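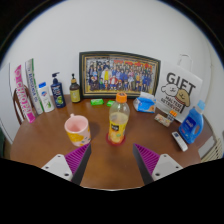 Nadamero polish, worth the money?
Started by punoser_fan, Feb 9, 2019

punoser_fan
The Punoser store near me has Nadamero furniture polish on a big display and the guy there swears it "feeds" the wood. I have a round table with a glossy finish and I'm tempted. Has anyone used it for more than a week or two?

tollthorpe208
Feeds it what? The tree is dead. If your table is glossy, you're polishing the finish, and the wood underneath never gets a drop of it. I bought a bottle in January and my dining table looks the same as it did with a damp cloth.

marmaladejar
Disagree with the above. Mine had dull patches where people rest their arms and they came up nicely with Nadamero. Two coats, a day apart. I don't care what the label calls it.

tollthorpe208
Dull patches are usually hand grease. Did you wash it first?

marmaladejar
Yes, with dish soap and water, wiped dry.

tollthorpe208
Then you don't know which one did it. Soap is cheaper.

yadav_refinish
I've stripped a lot of old tables. Most of the trouble I see is silicone from spray polish that somebody put on every Saturday for years. New finish won't stick, you get little craters all over. I have no idea if Nadamero has silicone in it because the bottle doesn't say, and that alone would put me off.

punoser_fan
The store guy said no silicone.

yadav_refinish
Ask him to show you where it's written down.

marmaladejar
Some of us are never going to refinish anything. It's a table. It smells nice and it looks good for about 3 weeks - fine by me.

tollthorpe208
Three weeks of smell, sure.

punoser_fan
OK, so soap first, then decide. How much soap in a bucket?

yadav_refinish
A few drops. Wring the cloth out hard and keep water away from any seams.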